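# 买夹爪之前,先把预算表的行写全:与 Elżbieta Bielecka 谈设备采购

2018年4月23日,Urska 的样机间里,两个人在用手持夹爪试夹纸杯。负责设备计划的 Elżbieta Bielecka 把我们领到隔壁的小会议室,桌上放着打印出来的预算表。
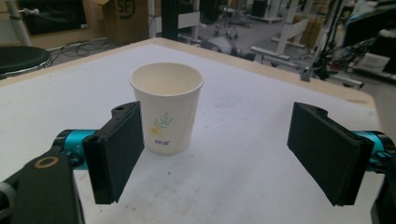

## 从手持夹爪开始

Urska 是做餐饮场所收台设备的,产品还在样机阶段。公司内部把这个项目叫 Grellance,目标是让机械臂在自助餐厅里收走桌上的杯子和轻餐具。Bielecka 不写程序,也不设计零件。她进公司之前在一家印刷厂管了很久的备件和维修合同,现在管的是 Grellance 从立项到试点之间所有要花钱买的东西。

第一批采购里最显眼的是手持夹爪。操作人员握着它,像用一把大号夹子那样去夹桌上的东西,工具上带着相机,记录夹取的过程。

“去年工程师给我的第一份清单,头一行就是机械臂。”她说,“我问他们,臂到了以后装什么手,他们说还没定。我问什么时候能定,他们说要等臂到了才能试。那我就没法批,因为臂的负载、法兰、线怎么走,都跟手有关系。”

双方后来谈妥的办法是先买手持夹爪。指片的形状、开口的宽度、夹杯子用多大的力,这些问题可以先用手去试,试的时候不占用机械臂,也不需要围栏和安全评估。

“手持的便宜,坏了也好换。它回答不了所有问题,人手会自己调整角度,调整了自己还不知道,机械臂不会。工程师一开始就跟我讲清楚了这一点,我也写进了申请单的备注里。可是有一些问题它能回答,比如指片的面够不够大,会不会把杯口捏扁。这些问题先答掉,后面买臂的时候就少几个选项。”

我们问她,当时有没有人反对。

“有。反对的理由是多买了一样以后用不上的东西。”她翻到表的第二页,“我的看法是,以后还用得上,培训新人、试新杯型都可以用。退一步讲,就算用不上,这笔钱也比退一台臂的运费少。”

## 纸杯也要有预算

预算表一共 106 行。Bielecka 说最初那份清单只有一页纸,都是大件,后来的行全是她追着人问出来的。

其中一行是纸杯。

“你刚才在外面看到的那种,白的,上面印着一小枝花。”她说,“就是普通纸杯。我们给试夹留的量是约 3,000 只。有人觉得这一行写进设备预算很可笑,应该走办公用品。走办公用品的话,用完了要去跟行政申请,行政会买当时最便宜的,杯子的厚度就变了,前后的记录对不上。”

她要求同一轮试验用同一批杯子,整箱买,箱子上写清楚进货批次。夹过的杯子单独放,不再拿回来当新的用。被夹过一次的杯壁会变软,肉眼不一定看得出来,但再夹的时候手感不同,这是操作人员告诉她的。

“所以我去库房看过他们怎么放。原来新的旧的摞在一起。我没有发火,买了两个带盖的箱子,这也是表里的一行。”

除了杯子,耗材里还有指片表面的垫层、扎带、线缆护套、擦桌子的布、给相机镜头用的清洁纸。她不认为这些东西金额大,她在意的是中断。试验因为缺一卷胶带停半天,停掉的是几个人的工时,而工时是从同一个项目里出的。

她给耗材定了一个简单的规矩:凡是用完以后会让试验停下来的,柜子里要有一份没开封的备用。开封备用的人负责当天填单。单子就挂在柜门上,铅笔拴着。

“铅笔也丢过。”她补充说。

## 询价:同一样东西,三种报法

手持夹爪和后来的电动夹爪都是向 Graltow 询的价。机械臂则来自 Eklund。两家供应商的报价方式差别很大,Bielecka 花了不少时间把它们改写成同一种格式。

Graltow 的报价单很短,一行型号,一行价格,一行交期。Eklund 的报价有好几页,控制柜、示教器、线缆、软件授权、现场调试分开列,有些写着“可选”。

“可选这个词最费工夫。”她说,“我会打电话过去,一项一项问:如果不选这个,机器到了以后能不能动?有一项是控制柜到本体的线缆,标准长度含在价里,加长是可选。我们的柜子放在墙边,标准长度够不到桌子。这种可选对我们来说就是必选。”

她的做法是自己画一张空表,请每家供应商按她的格式填。表头包括:本体、让它能动起来所必需的附件、安装和调试、培训、第一年的备件、运输和保险、软件授权以及授权到期后的续费。供应商可以在后面附上自己的报价单,但两份有出入时以她这张表为准,这句话写在表的最下面。

“有的供应商不愿意填。不愿意填我也理解,他们有自己的系统。那我就自己填,填完发过去请他们书面确认。不确认的,我在表里标黄。标黄的行不能合计。”

不能合计这一条,是她和财务约定的。以前的做法是先放一个估数进去,后来所有人都忘了那是估数。

短报价也有短报价的问题。Graltow 那份单子看起来清楚,她追问以后才知道,价格里不含指片。夹爪主体到货的时候没有指片,要么从目录里另选,要么自己加工。

“工程师说那当然,指片每个用户都不一样。他们是懂行的,觉得这是常识。我不懂行,我看到的是一台买回来夹不了东西的夹爪。我把指片、垫层和安装螺钉加成三行,其中垫层后来改过两次价。”

## 交期写在价格旁边

Bielecka 的表里,价格右边紧挨着交期,再右边是“谁在等它”。

第三列是她最看重的。每一行都要写出这件东西晚到会让哪个人、哪项工作停下来。写不出来的,排到后面买。写得出来的,她会按那项工作的开始时间往回推,推出最晚的下单时间,再往前留出审批的时间。

“审批的时间要算进去,很多人不算。公司规定单笔超过 2,000 欧元要两级签字,两个签字的人不一定同时在。我做过一次统计,不公布了,总之有的单子走审批比供应商备货还慢。”

有没有人为了绕开两级签字,把一张单子拆成几张?

“有人提过。我不做。拆单以后,供应商会发好几个包裹,开好几张发票,验收的人要对好几次,最后哪一张没到货都说不清。如果急,就去找签字的人当面讲,我陪着去。”

Grellance 的计划里,交期最长的是机械臂,这一点大家事先都想到了。没有想到的是安装底座。底座是定制的铝型材结构,图纸改了几版,加工方每收到新版就重新排期。臂到货的时候底座还没有到,箱子在走廊里放了一阵,搬运的人每天绕着走。

“那是我的失误。底座在表里有一行,‘谁在等它’那一格我写了‘臂’。可是臂不是人,它等着不会来催我。后来我规定那一格必须写人名。”

现在的表里,底座那一行写着负责安装的技术员的名字。她说改了以后,那位技术员确实开始来问进度了。

## 场地的账

设备之外,样机间本身也要花钱。Bielecka 把场地单独列成一部分,因为这些支出往往由别的部门出,很容易两边都不出。

桌子是一例。试验用的桌子要稳,台面最好接近餐厅里的桌子。工程师想要浅色台面,在浅色背景上夹白杯子,对视觉来说难一些,餐厅里又确实常见。Bielecka 原本想从仓库里找旧桌子,后来按工程师的要求选了白色台面的。

“台面现在已经有划痕和脏印了。有人问我要不要换,我问工程师,工程师说不换,餐厅的桌子也不会是新的。那就不换,这一行今年是零。”

电源是另外一例。机械臂的控制柜、电脑、相机和充电器放在一起,插座不够,临时拉的插线板在地上绕来绕去。她在现场走了一圈以后,加了一行“固定插座和线槽”。负责楼宇的部门认为这是项目的事,项目认为这是楼宇的事。

“我说先从项目出,写清楚是代垫。到年底再谈。谈不下来就算项目的,金额不大,可线不能一直放在地上。”她停了一下,说,“目前还有线在地上。线槽到了,装的人还没来。”

她还把收货空间写进了计划。大件的包装箱在保修期内最好留着,退修的时候要用原箱。留箱子就要占地方,样机间没有地方,走廊按消防规定不能放。她跟仓库借了一块区域,写了一张纸条贴在那里,说明箱子属于哪一台设备,可以扔的时间是什么时候。没有贴纸条的空箱子,每个月清一次。

## 七个人,用同一把夹爪

样机间目前有七个人会用到手持夹爪,包括两名从生产部门过来帮忙的操作工。人多工具少的时候,该加工具还是该排班,是 Bielecka 今年春天主要在算的一件事。

按工程师的申请,应当再买两套。理由是现在有人在等,等的时间都是工资。

她没有马上批,先请大家在夹爪旁边的本子上登记:几点拿起来,几点放下,在做哪项试验。登记了一段时间以后,她发现大部分等待集中在上午。下午工具经常是放着的。

“上午大家都在,都想先把试验做了,下午整理数据。这个习惯没有什么不对。我问能不能有两个人换一下,先整理前一天的数据,再来夹杯子。有一个人愿意,另一个人要接孩子,下午走得早,换不了。”

最后的决定是先加一套,另一套放进下半年的预算,标注为“视登记情况”。她说这件事不能光看利用率。两套工具之间如果有差别,比如指片角度装得不一样,记录放在一起就会有问题。多买一套,就多一套要校准、要维护、要核对的东西。

“供应商会告诉你买第二套打折。打折是真的,但第二套的校准时间不打折。”

她要求每套工具有自己的编号和一张卡片,卡片上写着指片更换的日期和换的人。换指片以后要拿标准块试夹,试完签字,才能继续用来做试验。标准块是机加工车间用边角料做的,没有另外花钱,不过她还是在表里写了一行,价格填零,这样以后丢了,有人知道要补做。

操作工的意见她也会收。来帮忙的操作工反映,夹爪握久了手腕酸,尤其是连续夹同一个高度的杯子。工程师提出可以加一个手托,Bielecka 先问了 Graltow 有没有现成的,没有,于是请车间做了一个试用件。

“试用件做得有点重,装上以后手腕是不酸了,肩膀酸。现在在改第二版。这段时间改成短一点的时段,中间换人。换人就要多一次登记,他们嫌麻烦,不过还是登了。”

## 租还是买

机械臂买之前,也讨论过租。Eklund 提供按月租赁,租金包含保养,期满可以买断。

Bielecka 把租和买放在同一张表里比较,用的是项目最短和最长两种可能的时间。项目如果很快停掉,租划算;如果做到试点,买划算。分界的位置不难算,难的是让项目负责人说出他认为项目会做多久。

“没有人愿意在会上说项目可能会停。我能理解。所以我不问会不会停,我问如果试点推迟半年,这台臂在这半年里干什么。如果回答是继续做试验,那就买。如果回答是放着,那就租。”

得到的回答是继续做试验。夹取的对象不只是纸杯,后面还有塑料碗和折过的餐巾,试验做不完。于是买了一台,同时在合同里谈了一条:如果在保修期内再买同型号的第二台,第一台的培训费可以抵扣。她说这一条谈的时候没费什么口舌,供应商也希望有第二台。

租过的是别的东西。搬运底座用的小型升降车是租的,用了一天。标定用的测量设备是租的,连着操作的人一起租。她的判断标准是,如果一件东西需要专门的人才能用好,而公司里没有这个人,也不打算招,那就连人一起租。

“买回来一台测量设备,放在柜子里,每年还要送检。送检的费用也要进预算。很多小公司柜子里都有这么一台。”

## 备件与停机

印刷厂的经验让她对备件比较坚持。

她请工程师列出所有会磨损的零件,再列出所有容易被碰坏的零件。两张单子重叠的部分直接买备件。只在一张单子上的,看交期,交期比试验能等的时间长,就买。

按照这个办法,指片和垫层有备件,夹爪关节处的小零件有备件,相机线有备件。机械臂本体的关节没有备件,坏了走保修。示教器的线是后来加的,起因是有人推椅子时压过去了。

“压坏了没有?没有完全坏,有时候通有时候不通。这种最耽误人。工程师查了两天程序,最后发现是线。我问新线多少钱,3,000 克朗以下都不用讨论——后来一看报价,远没有到这个数,差的是时间。从那以后,凡是会拖在地上的线都算易损件。”

备件放在哪里也有规定。她不让备件放在工程师自己的抽屉里。备件柜不上锁,她试过上锁,钥匙总是在休假的人那里。现在靠的是柜门上那张单子,每隔一阵她去对一次,对不上的时候就发一封邮件,收件人是全组,语气尽量平。

“多数时候是忘了填。有一次是拿去当镇纸了。”

## 验收那一天

合同签完以后,Bielecka 会给每件设备写一页验收单。验收单在下单以前就写好,附在合同后面,由供应商一起签字。

她给我们看了夹爪的那一页,内容很短。外观检查,核对型号和序列号,通电,空载开合,夹住标准块保持一段时间,夹住纸杯并移动到指定位置,杯口没有可见的变形。最后一项是工程师加的,供应商起初不同意,认为纸杯的质量他们管不了。

“我说杯子由我们提供,同一批,你们可以先拿一箱回去试。他们拿了一箱回去,过了些日子同意了,但是把夹持力的范围写进了条款。很合理,范围以外的不算他们的。”

付款分成几笔,最后一笔跟验收单挂钩。她不主张把最后一笔压得太大,压得太大,供应商会在别的地方把价格加回来。她也不赞成在验收当天临时加项目。工程师在现场看到机器动了,常常会有新的想法,想马上试一试。

“想试可以,先把单子签完。签完以后下午随便试。供应商的人如果愿意留下来就留下来,午饭我请。”

午饭是走招待费的,不在 106 行里面。

## 正在改的一版

我们离开以前,她正在准备下半年的表。新表里会加一部分叫“试点现场”,对应的是设备从样机间搬到真正的餐厅以后要花的钱。运输、重新标定、现场的网络、营业时间以外的人工,目前多数还是空格,有几行标着黄。

餐厅方面还没有签字,所以她没有填总数。她问过对方能不能提供固定的桌位,对方说可以,但是圣诞聚餐期间要挪走。她在备注里写了“十二月需搬一次”,又在旁边加了一行升降车租金,标黄。

纸杯那一行也要改。餐厅用的杯子比样机间的高,杯壁上有波纹。工程师希望先拿到样品,用手持夹爪试过以后再决定要不要换指片。她已经请餐厅寄一箱过来,运费由 Urska 出。

有人敲门进来,问新垫层放在柜子哪一层。她回答第二层左边,让他顺手把单子填上。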